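Forums > Home Builds > Arms and Manipulators > Two-arm bench cell, gripper drops rounded parts

bfogh
February 18, 2025

Two arms on a shared bench, parallel grippers, fixed camera. The task is pick from the tabletop, place in a slotted basket. Objects are toy vegetables and fruit, plus ordinary kitchen items left in place as obstacles.

Flat-sided pieces are fine. Rounded pieces slip during the lift. Last night I ran 100 picks with the left arm on mixed objects and got 90 into the basket. All ten failures were rounded pieces, and nine of those went in the first part of the lift, before the wrist had finished rotating.

Fingers are printed, with a thin pad glued to the inside face. Grip force is set at 25 percent of the driver limit. I raised it in steps and the slips got less frequent, but the softer toys deform and then come out sideways on release.

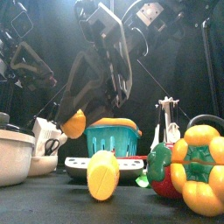

The approach angle is tilted because a vertical approach puts the wrist bracket too close to the other arm's workspace. I would like to keep the tilt if possible. Moving the arm bases farther apart means drilling the bench again, and the bench belongs to the Drollanstead shop, so I have to ask first.

Questions: is this a pad problem or a path problem, and has anyone here run the Borkeck compliant fingers on a wrist this size?

hanne_b

Path problem. You are rotating the wrist while lifting. With a rounded part held near the fingertips, the contact patch is small and the part pivots about it. Lift straight up first, clear the table, stop, then rotate. Try that before buying anything.

jhosep.e

Disagree with Hanne. If the pads were any good, the rotation wouldn't matter at those speeds. Thin pad on a printed finger is close to a rigid contact. You get a line of contact on a cylinder and a point on anything like a lemon. Use a thicker, softer pad and cut a shallow V into the finger behind it.

I had the Borkeck fingers for a few months. They hold round parts well but they are long, and you lose clearance over the basket rim. Sold them in September.

hanne_b

A V helps on cylinders lying the right way. It does nothing for a strawberry shape, and it makes thin parts worse. He has mixed objects.

jhosep.e

Shallow V. Thin parts still close on the flats at either side.

ragn_eyv

Both of you are guessing without the grasp depth. bfogh, how far down the finger is the part when it closes? If it is only at the tip, neither fix gets you much. On the Fladley arm I built, lowering the grasp point fixed most of this and I changed nothing else.

bfogh

Tip only. The tilt limits how low I can go before the outer edge of the finger touches the table. I could shorten that corner.

ragn_eyv

Chamfer it. Then set the grasp height per object instead of one value for all. Your camera is fixed, so you can get a rough height from the object class and skip depth sensing for now.

hanne_b

Agree with the chamfer. I'd still separate the lift from the rotation. It costs a fraction of a second per pick.

bfogh

Ran three changes one at a time, same objects, same starting positions, 100 picks each.

Lift first, then rotate, old fingers: 95.
Original path, chamfered fingers, lower grasp: 97.
Chamfered fingers, lower grasp, lift first: 99.

The one miss in the last set was a detection error, so I am not counting it against the gripper. Grip force went back to 25 percent for all three. I have not tried the V or a thicker pad.

jhosep.e

100 picks is too few to separate 95 from 97. I'd want the pad test before calling it a path problem.

bfogh

Agreed on the sample size. I'll print a V pair when the shop printer is free. Frandsen pad sheet or plain silicone?

jhosep.e

Plain silicone. The Frandsen sheet picks up dust and you end up wiping it between runs.

kari_th

Check the cable slack at the wrist while you have the fingers off. Mine pulled at the end of the rotation and looked exactly like a slipping grasp. Took me two evenings to find.

bfogh

Will check. The slips are early in the lift, so I doubt it, but it's easy to rule out. I'll post the V numbers here.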